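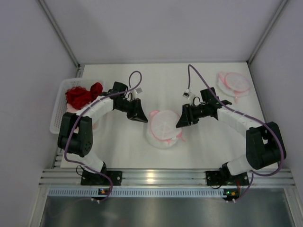
Two robot arms on a rail, grippers facing each other across a white tabletop.

Pernness Balloon Garland Kit
By Sirkov
Sold by Drideck Party Supplies

In stock

Select colour: Cream and sage / Navy and white / Mixed pastels

Add to basket
Add to wish list

Product details

The Pernness is a balloon garland kit for birthdays, christenings, leaving dos and other parties at home. It makes one garland, long enough to go over a standard internal doorway and part of the way down each side, or along the front of a buffet table. It can be put up by one person, though it goes faster with someone else tying knots.

The balloons come in a mix of sizes. Small ones are used to fill the gaps at the end, so keep them back until the main length is done. All of them are filled with air. Helium is not needed and will not make the garland float, as the strip and fixings are too heavy.

What's in the box

Balloons in your chosen colours, small, medium and large
Garland strip, 5 m, on a roll
Glue dots, 300
Clear removable wall hooks, 2 packs
Ribbon, white
Instruction sheet

A pump is not included. We recommend the Desmet hand pump, which is sold separately and fits all the balloon sizes in this kit. An electric pump can be used on the large balloons but tends to overfill the small ones.

Putting it up

Cut the strip to length before you start. Inflate the large and medium balloons, tie them in pairs and push the knots through the holes in the strip. Work from one end to the other and turn the strip as you go so that both sides are covered. Fix the small balloons with glue dots once the garland is hanging.

Leave each balloon slightly soft. Fully blown balloons pop more easily, especially in a conservatory or near a radiator.

The wall hooks are for painted walls, glass and smooth wood. Wipe the surface and let it dry first, then press each hook on firmly and leave it for an hour before hanging anything from it. They do not stick well to wallpaper, bare brick or fresh paint. Test one hook somewhere out of sight if you are not sure.

Most people put the garland up the evening before. Balloons kept indoors will look their best for a day or two and then start to shrink and go dull. Outdoors, in sun or wind, allow a few hours.

Safety

Not a toy. Children under eight can choke on uninflated or broken balloons. Adult supervision is required. Keep away from candles, fire pits and hot light bulbs. Contains natural rubber latex, which may cause allergies. Do not release balloons outdoors.

Delivery and returns

Standard delivery and click and collect are both available at checkout. If you need the kit for a fixed date, please order early and choose tracked delivery. Unopened kits can be returned with proof of purchase. Once the balloon bag has been opened we can only accept a return if something is faulty or missing.

Buying for a larger event

Extra balloons are sold in bags of 500 in single colours. Shades can vary a little between batches, so order them together with your kit where you can.

Page last updated Apr 16, 2022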